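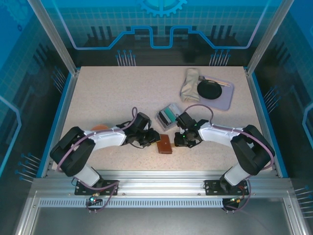
Stępień
Automation technician, Sturwood

I've had the two arms on the one rail since December, and most of my evenings since then have gone into deciding which gripper to keep on them. I said in an earlier post that I'd write up the comparison once I had enough runs to be worth reading. I now have 1846 logged picks, so I'll get on with it.

The two candidates are the Bravodum parallel gripper and the Gisau one. Both bolt to the same wrist flange. Both open wide enough for most of what I use as test items, and both are sold with a controller that is supposed to be interchangeable with the other (more on that further down). I ran each one as a matched pair, left and right, for the full set of tasks before swapping. I didn't mix them, as the closing speeds are different and I didn't want to tune for two things at once.

The items are things from around the house. I keep a brown leather-look pouch, a small grey and teal box, a tray with a cloth on it and a piece of cutlery, and a few others that rotate through. Industrial test blocks are easier to buy and easier to repeat, but I have no use for a gripper that can only lift a block. The speckled tabletop stays the same for every run.

The pouch is the item I learned the most from. It lies nearly flat, so the fingertips have to come down very close to the table before they close. The Bravodum has thicker tips and a rubber pad that folds under if you come in low. I had to set the approach height a bit higher than I liked and then accept that some picks would grab only the top edge. The Gisau has a thinner tip and gets under the pouch more reliably, but it will also scrape the table if the height calibration has drifted at all. I recalibrate at the start of every session now. It takes 2 minutes and I should have been doing it from the beginning.

Handing over from one arm to the other is the task that uses both. The left arm picks, the right arm comes across and takes it, and the left lets go. With the grippers that close together there isn't much room for error, and the planner I use is conservative about it. The Bravodum body is wider, so the arms stop sooner and the handover point ends up further out along the item. On a short item that means there is nothing left for the second gripper to hold. Out of the handovers I tried with the small box, the Bravodum pair dropped 38 and the Gisau pair dropped fewer than half of that. I'd put most of it down to body width. The grip force was set the same on both.

Cloth was poor on both. I tried pinching from above and dragging in from the side. Dragging was better. I'll probably do a separate post on cloth, because the answer seems to have more to do with the approach than with the hardware.

Cutlery was fine on both as long as the handle was lying roughly square to the fingers. On a diagonal, the Gisau needed a wrist rotation that brought the cable very near its limit.

Which brings me to cables. I run purple ones on both arms, in a big loop from the forearm over to the wrist. I've tried clipping them down tight along the link and they pulled at full extension. The loop looks untidy but I haven't had a disconnect since I changed to it. If you copy this, leave more slack than you think you need and then move the arm through its whole range by hand with the power off.

On controllers: the Bravodum controller will drive the Gisau gripper, but the position feedback comes back scaled wrong and you have to correct for it in your own code. Going the other way, I couldn't get the Gisau controller to home the Bravodum at all. I wrote to both companies. One replied with a firmware file, which I haven't installed yet.

Noise matters to me as the bench shares a wall with the neighbour's unit. The Bravodum is the quieter one by a fair margin.

I'm keeping the Gisau pair on for now. The Bravodums are back in their box on the shelf and I'd use them again for anything bigger and softer. Next job is mounting a second camera lower down, so I can check the fingertip height on flat items without crouching beside the table.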